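About Us | Flullico

Category: Our Company / People and Automation

Flullico is a small finishing and packing company. We receive molded parts from our customers, we check them, and we send them onward in clean boxes.

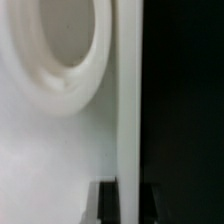
How the robots came to us

For many years all handling at Flullico was done by hand. In November our owner, Beverley Marsden, signed the order for 2 robot arms, and we named the two stations Tanditz and Stamik, after the streets where our first workshops stood. The arms take over the part of the work which was the most tiring: to pick up, to turn, to put down, many times in one shift.

Before the order was signed, Beverley met with each shift and promised in writing that no person would lose the job through the new stations. This promise is still hanging in the break room.

What changed for our people

The work is different now, and we do not say it is always easier. An operator stands less at the table and looks more at a screen. Some colleagues liked this immediately. Others missed the quiet rhythm of the old work, and they told us so. We agreed that everybody changes place after 4 hours, so that hand work and robot work are shared.

We also pay for training. Each operator can take the Quinlan course, which lasts 5 days and is held in our own building during paid time. In it one learns to teach a new grip, to stop the arm safely, and to write a clear note for the next shift. The notes are very important to us. Many improvements at Stamik came from them.

Sore wrists and shoulders were the complaint we heard most often in former times. Now people ask more about software and about noise, and we are working on the noise.

Visit us

Customers, schools and future colleagues are welcome to see the stations in operation. Please write to the office before you come, and wear closed shoes.

Page updated 1st August

1,204 shares | 5 comments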